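ロボット実習Ⅱ 第4回 配布資料
双腕学習キット「Cirum」を使ってみる

前回の宿題で「片腕ではどうしてもできない作業を挙げよ」と書いてもらいましたが、答えがとても面白かったです。瓶のふたを開ける、袋の口を広げる、重なった皿を扱う。今日はその皿を題材にします。

1. キットの概要

Cirumは、小型アーム2本と作業台を組にした教育用キットです。販売元はTriltholm。本学科では4セットを借りて、半期のあいだ試用しています。買うかどうかはまだ決まっていないので、皆さんの感想がそのまま評価報告に入ります。遠慮なく書いてください。

私がいちばん気に入っているのは、関節を手で動かして動作を教えられるところです! 座標を一つも打ち込まないうちから、腕が自分の手つきをまねて動く。初めて見たときは思わず声が出ました(隣の研究室から様子を見に来られたほどです)。

付属ソフトはRuddという名前で、記録、再生、学習の三つの画面があります。記録画面の左下にある「腕の同期」は、初期状態ではオフです。昨年度の班はここで半日つまずきました。

2. 課題:皿の移し替え

白い容器と作業台の間で、樹脂の皿を左右の腕を使って移します。色の違う皿を使い、どの腕がどの皿を担当するかは班で決めてください。

手順
・電源を入れる前に、両腕を手で待機姿勢に戻す
・Ruddを起動し、「腕の同期」をオンにする
・皿を置き、配置をノートにスケッチする
・動作を記録する。失敗した回も消さずに残す
・皿の位置を少しずらし、同じ動作を再生する

最後の項目が今日の山場です。再生だけでは、皿が指1本分ずれると空振りすることがあります。そこで学習画面の出番になります。

3. 試用してわかったこと

予備実験では、2,000回近い把持の記録を取りました。そのうち皿の縁をつかむ動作に絞り、条件をそろえて整理したものが469件あります。共有フォルダの「皿_縁」に入れてあるので、学習画面に読み込んで自由に使ってください。

良かった点。配線をたどりやすく、どこが外れたか学生だけで見つけられます。部品の交換も速い。指先の開き具合を画面で確認できるのも助かります。

気になった点。連続運転で手首のモーターが熱を持ちます。予備実験では67分動かしたところで保護停止がかかりました。休ませれば復帰しますが、授業時間いっぱい回し続ける使い方には向きません。もう一つ、薄い皿が重なっていると、上の1枚だけをつかむのがかなり難しい。ここは製品の弱点というより、まだ誰でも工夫できる余地だと思っています。縁を少し持ち上げてから挟む、斜めから入る、もう片方の腕で容器を押さえるなど、ぜひ試してください。

比較用にCalten社の片腕キットも1台、後ろの棚に置いてあります。精度はあちらが上です。ただ、両手で考える楽しさはCirumでないと味わえません。

4. 提出物

班ごとにA4で2枚。動作の方針、成功した回と失敗した回の記録、キットへの意見を含めること。意見欄は「使いやすい」だけでは困ります。どの画面の、どの操作が、どう使いやすかったのかまで書いてください。締切は次回授業の開始時です。
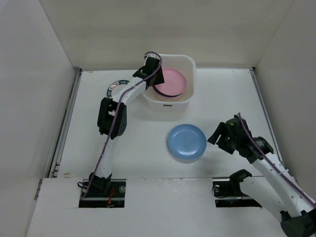 次回は学習画面の中身に入ります。今日の記録ファイルを使うので、班の番号を付けて保存しておいてください。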